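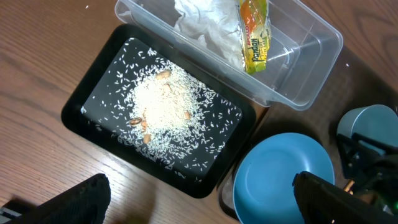 *Rice, nuts, tray. The gripper's own view of the sorting table, fingers at the bottom.*

# Fleditdale Robotics Club: Sorting Project Gallery

Posted 12/04/2020

The assignment this term was to get the nuts out of the rice. A four-year-old can do it, and would do it for the price of a nut. We are nine students with a robot arm, and we have been at it since March.

The club picked the task by vote. The losing proposals were a chess player, a plant waterer and something called Bredent, which was a name and a logo and had no further details. We kept the name. Our control program is now Bredent, and it is on its third rewrite.

**About the tray.** It's black because rice is white and our vision code needs all the help it can get. The tan nuts stand out fairly well until they sink into the pile, and then Bredent becomes philosophical about whether they exist. The glossy rim gave us a bad week of its own. Highlights on it were being reported as very long, very thin grains of rice.

**About the dishes.** The pale blue bowl to the right of the tray came out of somebody's kitchen, and so did the cup. Şengül Yalçınkaya, our faculty advisor, asked for "standard labware" in the project plan. She has since stopped asking.

**About the snack packet.** The clear container behind the tray holds an APOLLO packet and a crumpled bit of white tissue or plastic wrap. Bredent has been told to leave the container alone. The same rule applies to members, with mixed results.

**About the fingers.** Both of them are in view because the camera sits right up by the gripper. It's a great angle for judging a grasp and a poor one for seeing anything the fingers are in front of. The Nazari mount, named after the hallway where we built it, moved the camera a little higher and cost us an entire meeting and most of a tube of glue.

**About the data.** We have logged some 3,000 grasp attempts. A good share of them are labeled "rice," meaning that the arm went in for a nut and came up with a modest pinch of dinner. Those runs are staying in the set. Jidham, our labeling tool, sorts them by how sure Bredent was beforehand, and the most confident ones make painful reading.

Next up is a timed run: one full tray in under 35 minutes, hands off, no coaching from the audience. If you want to join in, bring a laptop and your own lunch. Please don't bring rice. We have rice in the drawers, in the keyboard and in at least two hoods.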